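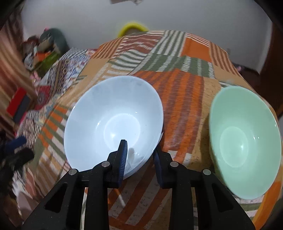
Abb. 3: Gedeckter Tisch im Haushalt V-2, zwei leere Schüsseln (weiß, mintgrün) auf gemusterter Decke.

4.2 Schüssel und Decke: das Leerstehen auf dem Tisch

Im vorigen Abschnitt ging es um Schränke und Borde, also um Geschirr im Ruhezustand. Jetzt der Tisch. Genauer: der Tisch zwischen zwei Mahlzeiten, wenn Schüsseln darauf stehen und nichts darin ist. In den Begehungsprotokollen kommt dieser Zustand viel öfter vor als erwartet. Von 169 protokollierten Tischsituationen entfallen 100 auf solche Zwischenzustände, der Rest verteilt sich auf laufende Mahlzeiten und vollständig abgeräumte Tische. Aufschlüsselung nach Haushalten im Anhang B.

Zum Material. Die Begehungen fanden im August statt, in drei Siedlungsteilen von Vaswood, jeweils vormittags und am frühen Abend. Protokolliert wurde nach dem Bogen von Mudaliar (Fassung 3), ergänzt um zwei Spalten: Untergrund und Abstand der Gefäße zueinander. Abstand nur grob, in Handbreiten. Eine Messung mit Maßband wurde am ersten Tag versucht und aufgegeben, die Leute fingen an, vorher aufzuräumen.

Zum Begriff. "Schüssel" hier für alles, was offen, rund und tiefer als ein Suppenteller ist. Die Haushalte selbst sagen Schüssel, Schale, Napf, manchmal nur "die Grüne". Diese letzte Benennung, also Farbe anstelle von Form oder Zweck, ist für das Folgende die interessante. Sie setzt voraus, dass es von einer Form mehrere gibt und dass man sie über die Farbe auseinanderhält. Abb. 3 zeigt einen solchen Fall: zwei Schüsseln ähnlicher Größe und Form, die eine weiß, die andere blass mintgrün. Beide leer, beide innen mit dem Ring, der den Boden absetzt. Wer die beiden beschreiben will, kommt um die Farbe kaum herum.

In V-2 wird die weiße für Salat genommen, die grüne für Obst und gelegentlich Teig. Begründet wurde das im Gespräch nicht weiter. "Das war schon immer so" (Interview 4, Zeile 31), auf Nachfrage dann: man habe einmal getauscht und es habe "komisch ausgesehen". Ähnliche Zuordnungen in sieben weiteren Haushalten, jedesmal mit anderer Verteilung. Eine Regel nach Farbe lässt sich daraus nicht ableiten. Weiß ist nicht generell die Salatfarbe. Stabil ist nur, dass zugeordnet wird und das die Zuordnung innerhalb des Haushalts hält, auch wenn Besuch beim Decken hilft und danebengreift. Korrigiert wird meist wortlos.

Jetzt die Decke. In der Literatur zum Wohnen kommt sie fast nur als Schonung vor, als Schicht zwischen Möbel und Gebrauch. Ó Briain hat dagegen früh auf die ordnende Wirkung des Musters hingewiesen (Ó Briain, Manuskript, Kap. 2): Felder, Bahnen und Streifen geben Plätze vor, ohne dass jemand sie vergibt. Unsere Protokolle stützen das teilweise. Auf einfarbigen Decken rücken die Gefäße eher zur Mitte und stehen dichter. Auf gefelderten Decken bleibt häufiger ein Streifen Stoff dazwischen frei. So auch in Abb. 3, wo zwischen weißer und grüner Schüssel die Decke sichtbar bleibt. Ihr Muster ist patchworkartig, Blöcke in Orange, Oliv, Creme und Braun, dazu weiße Streifen; in der hinteren Hälfte laufen grün-weiße Streifenbänder schräg durchs Bild, in der Mitte und rechts überwiegen breite Flächen in Orange und Rost.

Ob die Felder in V-2 wirklich als Plätze gelesen werden, bleibt offen. Die Bewohnerin verneint es. Ihre Tochter sagt, sie habe als Kind "immer auf dem Orangenen" gesessen, gemeint ist der Platz vor dem entsprechenden Feld. Beides kann nebeneinander stehen. Für die Auswertung wurde der Haushalt als "unklar" kodiert, siehe Tab. 5.

Farbverhältnis Gefäß und Decke. Hier war zunächst ein einfacher Befund vermutet worden: helle Schüssel auf bunter Decke, bunte Schüssel auf heller. Hält nicht. Mintgrün auf Orange und Rost, dazu grüne Streifen im selben Stoff, das ist weder Kontrast noch Angleichung in dem Sinn, wie es der Bogen vorsieht. Die Spalte wurde nach der zweiten Woche gestrichen. Wer sie weiterführen will, bräuchte wohl eine feinere Skala und mehr Geduld als wir.

Anschaffung. Schüsseln kommen in den untersuchten Haushalten selten als Satz. Häufiger einzeln, als Geschenk, als Rest eines Satzes, als Ersatz. Bei den Nennungen von Händlern führt Fustovier, dann Cherkaoui, beide mit Filiale am Ort. Der Preis spielt in den Gesprächen eine geringere Rolle als gedacht, das Gewicht eine größere. Mehrfach wurde eine Schüssel zum Beweis in die Hand gegeben. Decken dagegen werden fast durchweg geerbt oder mitgebracht, gekauft wird nur die abwischbare.

Eine Einschränkung zur Leere. Leer im Protokoll heißt: ohne Inhalt zum Zeitpunkt der Begehung. Ob das Gefäß gerade gebraucht wurde oder gleich gebraucht wird, ist aus dem Stand auf dem Tisch nicht abzulesen und wurde gesondert erfragt. Die Antworten sind ungleichmäßig. Ein Teil der Befragten wusste es selbst nicht ("die steht halt da"). Genau diese Antwort ist für Abschnitt 5 wichtig, weil sie den Tisch als Lagerort ausweist, was er laut Grundriss und laut Selbstauskunft nicht sein soll. Mudaliar spricht von "Abstellen auf Widerruf". Der Ausdruck wird hier übernommen, allerdings enger: nur für Gefäße, die noch am selben Tag bewegt werden.

Zur Dauer liegen Angaben aus dem Zesora-Tagebuch vor, insgesamt 3.000 Einträge, davon nur ein Teil mit Uhrzeit. Tendenz: Schüsseln stehen länger als Teller, kürzer als Vasen. Einzelne Schüsseln bleiben über Nacht, paarweise stehende seltner. Warum das so ist, geben die Tagebücher nicht her. Platzmangel im Schrank wäre naheliegend, passt aber nicht zu den Schrankprotokollen aus 4.1, wo gerade in Haushalten mit Schüsselpaaren Fächer frei waren.

Noch zu klären: Rolle der Kinder beim Decken, Wechsel der Decke (wöchentlich, anlassbezogen, gar nicht), Umgang mit angeschlagenen Stücken. Letzteres nur in zwei Interviews angesprochen, beide Male mit deutlichem Unwillen. Der Deckenwechsel wird in 4.3 zusammen mit den Stuhlkissen behandelt.

Kontakt: Arbeitsstelle Haushalt und Sachkultur, Vaswood | © Mudaliar / Ó Briain | Stand 20.2.23 | Nach oben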